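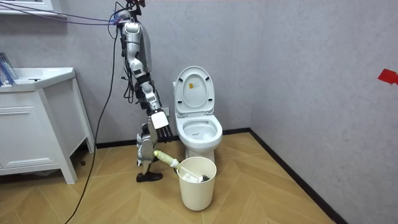
A humanoid robot at work beside the toilet in a small bathroom.

Borside calls for a halt to robot toilet cleaning until stop fault is explained

November
By the Borside press desk

14 shares | 6 comments

Borside, the cleaning contractors' group based in Gough, is asking its members to hold off any use of the Stostico bathroom cleaning program on humanoid robots. The request follows a run of trials in which the stop command was ignored. The maker, Plokis, has called the fault minor. Borside does not accept that word and has asked to see the evidence behind it.

The trials covered 100 cleaning runs in a domestic-size bathroom. In three of them an operator pressed stop and the arm holding the toilet brush carried on with its stroke. Each time the robot came to rest only when the power was cut at the wall. Nobody was hurt. The operators were standing outside the doorway, as the trial rules required, and a cleaner working in an ordinary home would have no such rule to go by.

Plokis says the command was "queued behind a motion already under way". Borside's view is that a stop command should not join a queue at all. A machine with two jointed arms, working in the gap between a cabinet and a toilet, leaves a person very little room to step back. Anyone kneeling to pick something up off the floor would have less.

Borside also wants answers about the grip.
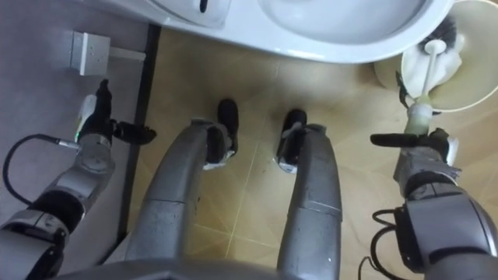 The brush has to be taken from its holder, carried to the bowl, used and put back, and the program treats these as separate jobs. According to the trial log, all the failed stops came while the gripper was closed on the handle. Plokis has described this as chance. It may be, but with so few failures to look at we would want a good deal more testing before anyone said so with confidence. We have asked whether the program gives holding the brush a higher rank than obeying the operator. The reply we received talked about "task completion" and left the question where it was.

There is a hygiene side as well. When the power is cut, the arm stays wherever it happens to be, and somebody then has to get a used brush out of its hand. The manual we were given has no page on this. It does have nearly 20 pages on setting up the user account. 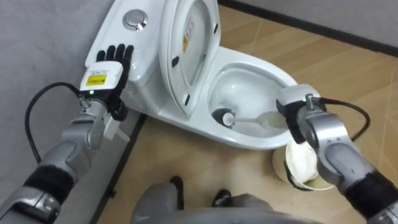 3 min read

Plokis has offered a software update and says the matter will then be closed. The update notes run to a single line, "improved stop response". Borside has asked what was changed, how it was tested and whether it was tested with the brush in hand. Until those answers arrive we see no reason to treat the update as a repair.

We are not against machines doing this work. Few of our members would miss it. They have, though, been told before that a product was ready when it was plainly still being finished, and they are usually the people in the room when it goes wrong.

Borside is asking Plokis for the full trial log, a separate power cut-off within reach of the bathroom door, and written steps for freeing a held tool from a stopped arm. Members who already have the Stostico program installed should leave it switched off and should not try to copy the fault themselves.

A further notice will go out to members when Plokis has replied.

Contact: Borside press desk, Gough | Copyright Borside | Back to top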